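Week 4: Dyes, and why they let go

Okay, so last week we did fibers, and I promised you we'd get to color. My favorite part of the whole course! If you missed the fiber handout, grab it from the Drekia folder before you read on, because I'm going to throw the word "cellulose" around a lot.

A dye is a molecule that has found somewhere to stay. Reactive dyes (the usual choice for cotton) form a real chemical bond with the fiber. Direct dyes mostly just cling, and that's why a cheap cotton shirt can turn the rinse water pink. Polyester is fussier – it wants disperse dyes, plus heat, so the chains loosen up enough to let the color in. Nylon likes acid dyes, the same family we use on wool.

Now think about anything that puts a strong color right next to white. Team clothes do it all the time, and they're a great test of whether the dyer did a decent job.

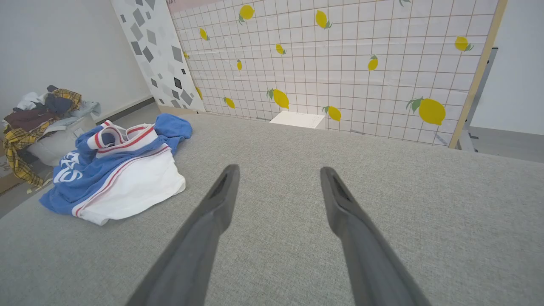 Royal blue next to white, with thin red and blue stripes along the hem.

If a blue isn't properly fixed, the loose dye goes wandering in the wash and settles on the nearest pale thing. We call that staining, and it's graded separately from fading. You compare your sample to a gray scale, where 5 means no change and 1 means somebody's having a bad day. I get picky about this in the lab reports, so please give me both grades, always.

When I ran the Zokbridge samples in August I got a 4 for fading on the blue and was very pleased with myself, then looked at the white strip and found a 2. Same sample, same wash! Loose dye can do that without the blue looking much paler.

For next time: read the Nollosley chapter on fixing agents (skip the tables, I'll go over them in class) and bring 20 cm of any dyed cotton you don't mind ruining. Old pillowcases are perfect. Please, no wool – we're washing hot.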